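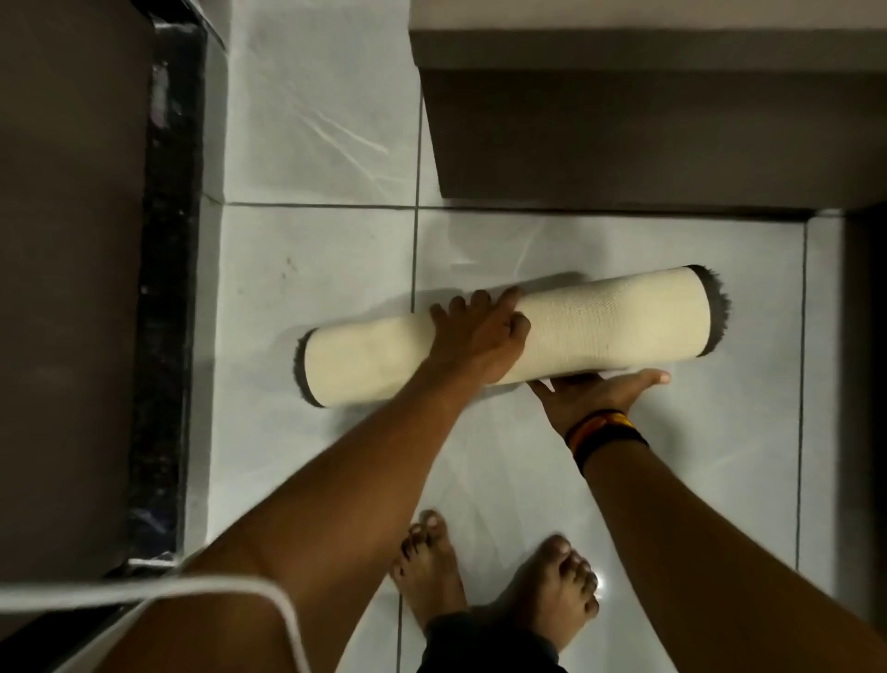 Robot Learning > Collecting Demonstrations

Where to cut the episode when rolling soft things by hand?

Filippos Raptis
Saturday, November 22, 2025

Good day to all. I am collecting demonstrations of housework for a small imitation learning project with the name Vinia. We record from a camera on the head, with bare hands and no gloves or markers. The present task is rolling on the bathroom floor, and I have 80 episodes until now.

My difficulty is with the borders of the episode. If I stop when the roll is closed, the policy does not learn to keep it closed, and it opens again when the gripper goes away. If I continue, I have many seconds where the hands only rest on the roll and almost nothing moves. My colleague wants to cut all these seconds. I am not sure that he is right. Also, should the instruction be the same text in each episode, or should it change?

Gemechu Woldemariam

I had the same question in June, when we prepared the Jugah set. My advice is to keep the holding part, but to give it a separate label. We use "start roll", "advance roll" and "hold roll". When we train, we sample less from "hold roll", and the raw recording stays complete. If you cut it now, you cannot bring it back later.

For the border between the second and the third label, we look at the far edge of the mat. When it is no more on the floor, the advancing is finished. 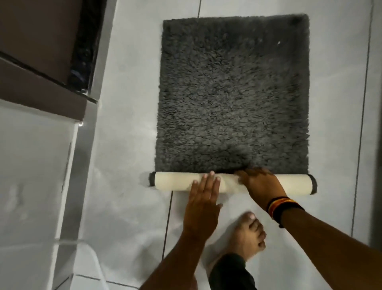
Please keep also the episodes where the two hands do different work, for example one hand flat and the other one gripping. We removed 13 of them because they looked untidy, and I regret this. The model then wanted to move both hands always together.

About the text: write the instruction in several ways, but keep the labels fixed.

Plunda

just trim the idle frames, everybody does it. 2 seconds at the end is enough

Grarkholm

I agree with Gemechu about the raw recording. One thing I want to add: check the floor. With us 70 episodes were on the same tiles, and the policy was confused when we moved to a floor of another color. Change the room before you collect more.

Filippos Raptis

Thank you, I will use the three labels. The other room I can get next week.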